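Warming up day-old cream buns in a toaster oven

Posted 11 May 2025

Quick one, kids are hungry. Few people asked how I do the coconut buns from the bakery in Pirngate when they're a day old. You can warm them. You just can't do it with the cream in, or you get soup.

What you need: buns, toaster oven, a spoon, a plate, more whipped cream. Canned is fine.

1. Buns out of the fridge. Open the split a bit wider with your thumbs, dont tear it all the way.

2. Spoon the old cream out. Eat it or save it, up to you.

3. Oven to the lowest setting. Rack in the middle. Let it heat up first.

4. Buns straight on the rack, split side up. 2 minutes. Not more, the sugar on top catches fast and then it tastes burnt. If yours runs hot, leave the door open a crack.

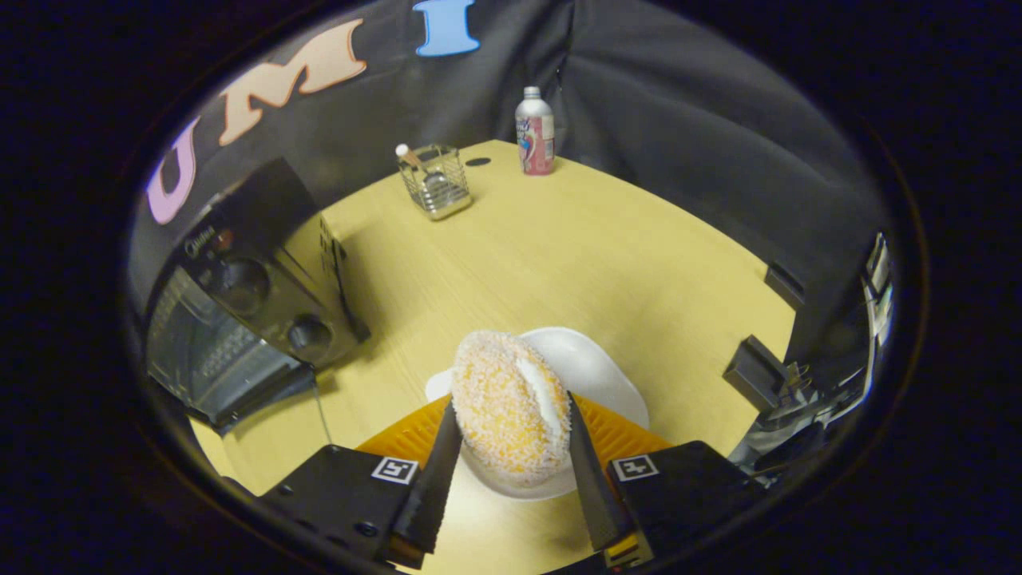
5. Out and onto the plate. Now wait. Ten minutes at least, should feel cool when you touch the inside. I skipped this in February and had cream running down to my elbow.

6. Shake the can, nozzle into the split, fill from the back to the front. Stop before it bulges.

7. Loose coconut or sugar on the plate? Roll the top in it. Good as new, nearly.

Plain sugar buns work the same way. Custard ones no, leave those cold. Frozen ones need to thaw overnight in the fridge first, then start at step 1.

Areti Rallis wrote in to say she brushes the tops with a little milk before teh oven so new sugar sticks. Tried it once, bit soggy for me, but hers might be bigger buns.

Eat them the same day. They don't go round twice.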